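Sprechernotizen: Greifen ohne Kraftsensor, was unsere Software aus der Handgelenkkamera herausholt
Vortrag im Harnov-Kolloquium, 30 Minuten plus Fragen

Folie 1, Begrüßung
Herzlich willkommen sagen, kurz warten, bis hinten alle sitzen. Dank an Elaheh Ahmadpour für die Einladung und dafür, dass sie mir den Termin im August freigeschaufelt hat. Mitra Mousavi und Wycliffe Kashindye erwähnen, denn von den beiden stammt der größte Teil des Codes, und ich darf heute nur davon erzählen (was mir, zugegeben, großen Spaß macht).

Folie 2, Worum es geht
Wir haben bei Nomorwood mit einem ganz gewöhnlichen Parallelgreifer angefangen und wollten wissen, wie weit man mit guter Wahrnehmung kommt, wenn man auf teure Sensorik verzichtet. Hier ruhig die Geschichte mit dem ersten Planer erzählen: wunderschöne Bahnen, glatt wie aus dem Lehrbuch, und dann am Ende jedes Mal acht Millimeter neben dem Teil. Lachen abwarten. Dann zur Kalibrierung überleiten.

Folie 3, Aufbau der Software
Langsam sprechen, die Folie ist voll! Unten der Regler, darüber Rao, unser Modul für die Lageschätzung, und ganz oben Stastosel, das die Bewegungen plant. Wichtig ist mir die Schnittstelle dazwischen: Rao liefert zu jeder Lage auch eine Unsicherheit, und Stastosel darf eine Bewegung ablehnen, wenn sie zu groß wird. Fengying Xiong hat dafür 44 Testfälle geschrieben, neun davon schlagen in der jetzigen Version noch fehl. Das offen sagen, es kommt sonst sowieso als Frage.

Folie 4, Die Sicht vom Handgelenk
Jetzt etwas Zeit lassen, damit man sich das in Ruhe ansehen kann. Schwarz und glänzend ist für die Segmentierung eine unangenehme Mischung, die Lichtreflexe auf dem Rand werden gern für Kanten gehalten. Auch die zerknitterte Hülle des Blocks glänzt, aber die Farbe hilft uns dort sehr. Und dann die Frage ins Publikum geben: Berühren sich die beiden Teile, oder ist da noch ein Spalt? Aus dieser einen Ansicht möchte ich es selbst nicht beschwören.

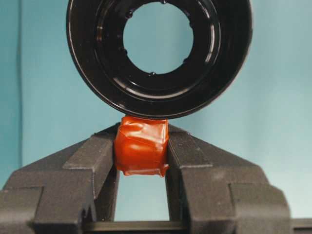
Folie 4: Rotoranger Block zwischen den Greiferfingern, direkt unter dem schwarzen Ring.

Folie 5, Kontakt schätzen
Anknüpfen an die Frage von eben. Rao gibt an dieser Stelle eine Wahrscheinlichkeit für Kontakt aus, und der Regler nimmt die Geschwindigkeit entsprechend zurück. Ataahua Dunstan wird vermutlich nach der Latenz fragen, dazu die Reservefolie bereithalten.

Folie 6, Offene Punkte
Neue Kalibrierroutine, bessere Behandlung von Glanzlichtern, Protokolle endlich in einem einheitlichen Format. Wer mitmachen möchte, darf mich gern in der Kaffeepause ansprechen. Danach Fragen.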